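Faut-il savoir programmer pour apprendre une tâche au bras ?
Non. On le pilote à distance, à la manette, et le logiciel Jurnau enregistre les gestes.

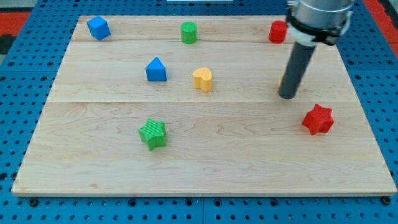
Genalyn Baluyot

Quels objets utiliser au début ?
Des blocs simples, cube, cylindres ou étoiles, posés sur une planche en bois. Changez leur place entre deux essais.

Combien de démonstrations faut-il ?
Environ 70 pour pousser un bloc vers un autre.

Que faire d'un essai raté ?
Supprimez-le avant l'envoi. Le bouton reste actif 2 minutes.

Contact | © Tresdale | Haut de page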